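Worn patch on gray metal bins, repaint or leave?

brutach_bench
Posted February 16, 2020
I have 2 gray metal bins, set one behind the other with the rims touching. The walls slope in and the floor is flat. We keep colored blocks in the front one. The gray has worn off along the far wall and I'm wondering if it's worth stripping and repainting. The back bin gets less use and has only a few scratches.
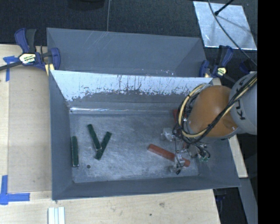 Front bin with the green and red blocks, worn strip on the far wall

Royer43
I'd leave it. Wear like that comes back in the same spot. I repainted mine in August and had bare patches again within 5 weeks.

fister_shop
Disagree. If the edge of the patch is ragged, the rest will keep flaking and you'll get chips in with the blocks. Sand it back to a clean edge and put on 2 coats.

Royer43
Two coats of what? Spray paint won't hold up to blocks hitting it.

fister_shop
Enamel, brushed on. Let it cure a week before you load it.

wekcombe
What's the small round hole in the floor, near the left corner? If it's a drain, keep paint out of it.

brutach_bench
It came with the hole. I've never run water through it.

wekcombe
Tape over it anyway. I'd swap the bins front to back and skip the paint.

brutach_bench
Might try the swap first. They're the same size.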